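Offres > Restauration > Cuisine et fabrication > Façonneur ou façonneuse de petits pains vapeur

Celby recrute pour son atelier : façonnage et cuisson vapeur, CDD de 10 mois, temps partiel
Publié en avril 2018

Celby fabrique des petits pains vapeur et les livre à des gens qui les mangent debout, dans leur cuisine, avant d'avoir sorti une assiette. L'atelier d'essai tient dans une pièce blanche où l'on met au point les recettes avant de les confier à la production. Il nous manque deux mains. De préférence à la même personne.

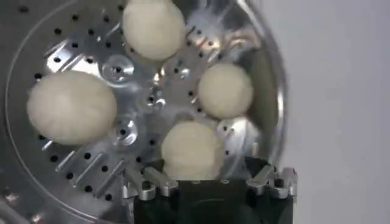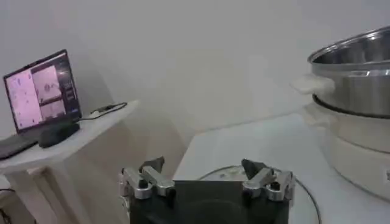
À l'atelier d'essai : quatre pâtons sur le plateau vapeur (première photo), le couvercle en verre et la cuve en inox sur son socle électrique (seconde).

Vos journées

Vous pesez, vous pétrissez, vous boulez, vous laissez lever, vous recommencez. Vous disposez les pâtons sur le plateau perforé en gardant de l'espace entre eux. Un pâton gonfle, c'est son métier, et deux pâtons qui se rencontrent à la vapeur ne se quittent plus sans dommage. Vous surveillez la cuisson sans soulever le couvercle toutes les deux minutes. Il est en verre, profitez-en.

Vous tenez aussi le cahier d'essais : farine, hydratation, temps de pousse, humeur de la pâte. « Bizarre » ne constitue pas une observation. « Bizarre et collant » est un début.

En production, comptez plus de 300 pièces par matinée. La recette Vidal (au porc) est au point. La recette Trillo (aux champignons) se fend toujours sur le dessus et personne ne dort très bien.

Vous

- avez déjà travaillé la pâte levée, en boulangerie ou ailleurs ;
- savez faire deux boules de même taille, puis une troisième ;
- supportez la vapeur, y compris en août ;
- lavez un plateau perforé trou par trou sans y voir une injustice.

Le CAP boulanger est apprécié, pas exigé. La passion non plus : la ponctualité nous va très bien.

Conditions

17 heures par semaine, le matin. Prise de poste à 6 h. Salaire selon expérience, repas fourni (devinez lequel). Période d'essai de 10 jours travaillés.

Candidature

CV et quelques lignes à l'attention de Nadège Tanguy, responsable de l'atelier, par le formulaire du site. Racontez-nous une fournée ratée et ce que vous en avez fait. Les candidats qui n'ont jamais rien raté seront lus en dernier.

Offres similaires
Commis de cuisine, Maison Findley
Livreur ou livreuse à vélo, Celby
Tourier ou tourière, remplacement d'été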